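4. What the Sketchbooks Told Us

4.1 Setting and people

The drawing sessions we describe in this section were held at the Trorton Museum, in the two long rooms on the upper floor where the landscape paintings hang. Readers who know the museum will remember how the light comes in from the river side in the afternoon, and how hard it can be to see the darker canvases once it does. We mention this early on because the light came up again and again in what people wrote in their margins, and it took us a while to see how much it shaped the choices they made about where to sit.

Forty-seven adults signed up through the Skumumus program, which offers free classes to people who have not drawn since they were at school. Most lived in Goltside or close by. They came once a week for seven weeks, and each session ran for 80 minutes, with a short break for those who wanted to stretch their legs (nearly everyone did, the folding stools being what they are). The last session fell in November 2021, and the sketchbooks were lent to us a few days later so that we could copy the pages before giving them back.

4.2 Reading the pages

We had planned to sort the drawings by subject, as earlier studies of museum sketching have tended to do, and we spent a good part of the first week trying to make that work. It went badly. A single page might hold a corner of a painted sky, the back of another visitor's head, a list of colors and the start of a letter to a sister, and we could not find a fair way to say what such a page was "of." In the end we read each book from front to back, the way its owner had filled it, and kept notes on how long the person seemed to have stayed with one thing before moving on to the next.

Read this way, the books showed a pattern that we think other teachers will recognize. In the early sessions people drew whole paintings, quite small, with a neat outline and very little inside it. By the middle weeks the outlines had mostly gone. People were drawing one tree, or the edge where a field met a road, and they were using far more of the page to do it. Several wrote down the names of colors and then crossed them out and tried again - "gray" became "gray with some plum in it," and in one book it became a whole sentence about wet slate. We found these second tries very moving to read, and we would encourage anyone who teaches beginners to leave plenty of room for them.

There were exceptions, of course. A small group kept to the tiny, complete copies they had begun with, and were plainly happy doing so. Their copies grew more careful from week to week, and we do not want to suggest that they learned less than the others did.

4.3 Drawing at home

The teaching staff also asked people to fill a few pages at home between visits, working from plain household things. These pages differ from the museum pages in ways we had not expected. The marks are darker and faster, and there is much more rubbing out. Round shapes gave the most trouble, a bowl seen from straight above being a good deal easier to set down than the same bowl seen from a chair (see Figure 4 for the first kind of view). The Adeleke sketching guide, which the class used from June onward in its earlier trial, puts ellipses in its last chapter, and we now feel they belong much nearer the front.

Figure 4. Teal bowl on a kitchen scale, viewed from above.
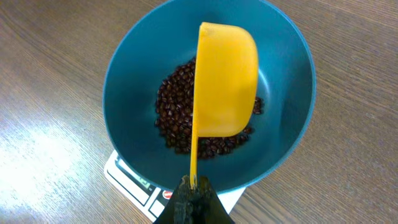 Home pages were also where people wrote most freely about being stuck, often at some length, and we return to those remarks in the next section when we look at who chose to sign up for a second course.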